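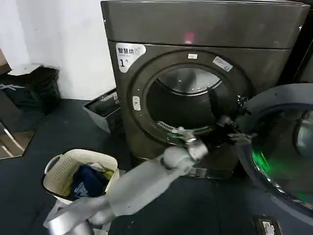

Saqib Sethi says he has read the Tinora brochure three times and still can't find the part where his power bill gets smaller. "It tells me I could save $500 a year," he said. "I asked them $500 off what, and the bloke on the phone read me the brochure."

Search this site Enter keyword Go

Home News Local Business Opinion Sport Weather Contact

Thu 15 October

Households in Detholm have until the end of the month to decide whether to stay on the Tinora night plan, the time-of-day electricity tariff that Istberg switched on across the town in September. Anyone who does nothing stays on it. The retailer says the plan rewards people for moving their washing, drying and dishwashing out of the evening peak and into the hours after 9 pm, and that customers who do so can expect "savings of up to $500 a year".

The words doing the work in that sentence are "up to". Istberg has not said how many customers are likely to see the full amount, what the middle customer would see, or how many would end up paying more. Asked for those three figures last week, the company sent a statement saying that every household is different and that Tinora "puts control back in the hands of customers". It sent the same statement when asked again.

What is on paper is the rate card. Power used after 9 pm and before breakfast is cheaper than on the old flat tariff. Power used between mid-afternoon and 9 pm costs a good deal more, and the daily supply charge, which no amount of midnight laundry will shift, has gone up as well. The rate card mentions the supply charge on its second page. The brochure doesn't mention it at all.

The $500 figure comes from modelling done for Istberg by the consultancy Jafarzadeh, and a summary of that modelling is on the retailer's website for those prepared to look under "Resources" and then "Archive". It runs to four pages. The savings are worked out for a household that does all of its laundry, dishwashing and water heating overnight, runs no air conditioning in the late afternoon, and has an electric cooktop that it apparently leaves alone at dinner time. The summary calls this the "engaged household". A second type, the "partly engaged household", is named in the introduction and then never turns up again. There is no table for it and no footnote saying where the table went.

It may be that the full report covers all this. Istberg says the full report is commercial in confidence.

The summary does say where the raw numbers came from. Jafarzadeh used meter readings from 1024 homes that took part in an earlier trial, and every one of those homes had volunteered. People who put their hands up for a trial about shifting power use are presumably the people most able to shift it, and the summary concedes as much in a single line near the end: results "may not be representative of the wider customer base". The wider customer base is the group now getting the bills.

Hye-jin Yeon worked through her own first month with a calculator and the old rate card. She moved her washing to late evening, set the dishwasher on a delay and left everything else as it was. Her bill came to nine dollars more than it would have been on the flat tariff.

"I'm not saying it's a rort," she said. "One month in spring isn't a year, and I might do better in winter or I might do a lot worse. I'd just like to have been asked before they put me on it. And my unit block has a rule about machines after ten, so there's one hour a night when I'm allowed to be engaged."

Noise rules like hers are common in the flats along the river side of town, where walls are thin and by-laws tend to rule out washing machines and dryers late in the evening. Istberg's advice on this is to speak with your body corporate. The company was unable to point to a building where that had led to a change in the by-laws.

There is also the matter of safety. The usual advice from fire services is that people shouldn't leave a clothes dryer going while they sleep or while the house is empty, and that the lint filter should be cleaned with each load. Istberg's brochure suggests customers "set and forget" their overnight appliances. A later version on the website has dropped the phrase, and the printed one, which went into letterboxes all over Detholm, still has it. The company would not say whether it planned to reprint.

To be fair to the idea, cheaper power at night is not a con in itself. Demand in the early evening is expensive to meet, and anyone who can move a big load out of it is doing the network a favour and ought to be paid for it. Households with a storage hot water system on a timer, or a car to charge, could come out well ahead. So could shift workers, who are up at the right hours anyway. The difficulty is that none of this tells a family of five with one bathroom and school uniforms to get dry by morning what Tinora will do to them, and the material they've been given seems to have been written by somebody hoping they wouldn't ask.

Istberg says customer response has been "overwhelmingly positive" and that 2000 households have "embraced" the plan. Pressed on what embraced meant, a spokesperson confirmed that the figure is the number of accounts that were moved across in September and have not yet opted out. By that measure a customer who has not opened the letter has embraced the plan, and so has a customer who is on holiday. The company does not publish the number who have left, though it does say the number is small.

Leaving is possible but not quick. The form is not in the app. Customers need to ring the general enquiries line during business hours, ask for the flat tariff by name — it is now called Everyday Plus — and confirm the request in reply to an email that is supposed to arrive within five working days. Mr Sethi's took eight. He was told the delay would not count against him so long as the first call was made before the deadline, and he has asked for that in writing. He is still waiting on the writing.

One further detail was tucked into the back of the September letter. Customers who leave Tinora now can't rejoin for twelve months, while customers who stay past the end of October can leave only at their next contract anniversary. For some that is a few weeks off, and for others it will be well into next winter, when heaters are running through the dearest hours of the day. The letter describes this as "flexibility".

The retailer has promised a bill comparison tool, which would let people put in their own meter data and see what they would have paid on each tariff. It would settle most of the argument in an afternoon. The tool was due when the plan started, and the page where it is meant to be has said "coming soon" ever since. Istberg now expects it to be ready in the new year, two months after customers have to make up their minds.

Until then, those wanting to check for themselves can ask Istberg for their half-hourly meter data, which it must hand over, and which arrives as a spreadsheet. Ms Yeon said hers was easy enough to follow once she'd worked out that the times had not been adjusted for daylight saving. She hasn't decided whether to stay on. Mr Sethi has, provided the email counts.

Istberg's enquiries line is open on weekdays from 8.30 am to 5 pm. Calls to change tariff must be made by the last business day of the month.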